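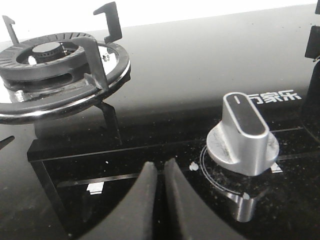
Hob in the workshop kitchen, left burner.

Feb 7, 2023

Commentary timing, second pass. Radio call of the Drimlow v Brirkness match against the wide picture from the gantry. Florante wants to know whether the radio man is as quick as everyone says he is. I have my doubts and I'm writing them down before I've finished, so I can't pretend later that I had none.

Method same as last time. Line the two recordings up on the referee's opening whistle, then log every touch I can see and every touch he names. First half only. Logged 1189 touches on the picture. He names 700 of them. That sounds thin until you try to say anything at all while reading along with it, so I'm not marking him down for it yet.

What bothers me is the alignment. The whistle on the radio side comes through the effects mic, and I don't know where the effects mic was. If it was behind the far goal the sound is late getting there and everything he says looks quicker than it was. Not by much, but we are arguing over not much. Need a drawing of the rig from Brirkness. Asked once already, got a seating plan.

Listened to the goal nine times. The story that has gone round is that he calls it before it crosses the line. He doesn't. He says "he must" while the ball is still at the striker's feet, which would be true of any chance that close in, and then there is crowd, and then the name. The crowd gets there first. I've played it to two people without telling them what I thought and both said he was early, so either I'm wrong or the rise in his voice is doing the work and people remember the voice as the call. Second one is testable. Flatten the pitch and play it again to people who haven't heard it.

Names against numbers. He uses surnames nearly all the way through and drops to "the full back" when he has lost track of who has it. I make it 40 of these, most in the stretch before half time when the play is on the far side from his box. Florante reads them as style, giving the listener the shape of the team. I think he couldn't see. Compare with the second half when they change ends, and if the full backs move to the other end of the log with the play then I'm right. Haven't done it.

Old tapes. The Cabanatuan box has arrived, basketball mostly, one commentator for the lot. Different trade. He hardly describes, he keeps score out loud and lets the hall fill in the rest. Half a side in I knew the score at every moment and had no idea who was guarding whom. People who grew up with him swear he painted it. I'd like to see what they'd draw. Tape 3 has a hum on it, left channel only, clean on the right, so use the right and stop fiddling.

Grisach software: still don't trust it. Ran it on the same half to pick out the names and it came back with 1554, more than twice what I have by ear. Went through the first page of its output. It is counting the studio link and the adverts, and it hears the word "back" as a player on the bench called Beck, who never came on. Their note says the accuracy is very good on sport. Which sport, and measured by whom. I'd keep it for finding the place on the tape and nothing else.

Florante Talavera's comment, copied from the margin of my sheet so it isn't lost: "You are timing the wrong thing. Time the silences." Fair, maybe. A gap where nothing happens and a gap where he has missed something look the same on my log at present. Would need a third column and somebody other than me to fill it in, as I now know the half by heart.

To do
- second half, same log, fresh sheet
- effects mic position (ask again, say drawing, say pitch side)
- flattened version of the goal, thirty seconds either side
- Cabanatuan tape 4 onward, right channel
- don't send any of this to Drimlow before April, they will quote it

Checked the whistle again after writing the above. Two blasts on the radio side, one on the gantry. Used the first for both. Might be the wrong one.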